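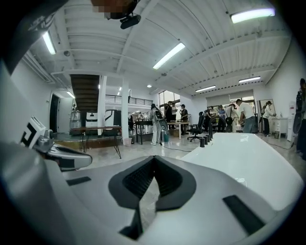 Tolbridge library to close for roof repairs

Tolbridge library will shut for most of the summer while its roof is repaired, the district council has confirmed.

The building on Mill Lane closes on 12th May and is expected to stay shut until the school holidays are nearly over. Contractors Gradarum will replace the slates on the north side, renew the lead in the valley gutters and put in new insulation above the reading room.

Water has been getting into the building since a storm in January, when slates came off above the children's section. Buckets were put out at first, and a temporary cover was fixed over the worst part of the roof a fortnight later. A survey carried out in the spring found that the timbers underneath were sound but that the felt had failed across a wide area.

The council said it had looked at keeping the ground floor open during the work. It decided against this after being told that the main staircase and the only accessible toilet would both be out of use for several weeks.

A smaller service will run from the former Juhl furniture shop on the High Street. It will open two days after the library closes and will have room for more than 4,000 books, chosen mainly from the fiction, large print and children's shelves. Four public computers and a printer will also move across. The local history collection is going into storage and will not be available until the library reopens.

Opening hours at the shop will be shorter than usual, with no evening sessions. Rhyme time and the homework club will carry on there at their normal times. The chess group and the family history drop-in will meet at the Methodist hall instead.

Anyone with books on loan can keep them until the library reopens. All loans due back during the closure will be renewed automatically and no fines will be charged. Books can still be returned to the High Street shop, but the drop box outside the Mill Lane building will be sealed.

Reserved books can be collected from the shop. Readers who would like to use another branch instead can change their collection point online or by ringing the library during opening hours.

The 154 bus stops outside the shop and also serves Mill Lane. A short stretch of the lane will be closed to cars while the scaffolding goes up, and the three parking bays beside the library will be suspended until the work is finished. The footpath through to the churchyard will stay open.

The library was built as a school and has been in its present use since the 1950s. The roof was last repaired in part about thirty years ago – the south side was done then and is not included in this contract.

The council said the new insulation should bring down heating bills, which have risen sharply in the past few winters. It also plans to repaint the entrance hall and replace the carpet on the stairs while the building is empty.

A further notice with the reopening date will be put up at the shop and on the library's web page.

Last updated: 12 hours ago

Recent items
Skukidell footbridge reopens after flood damage
Parking charges frozen at market square
451 sign petition over swimming pool hours
Allotment waiting list to open again
Tolbridge band looks for new practice room

Contact the newsdesk | Copyright Tolbridge news pages | Back to top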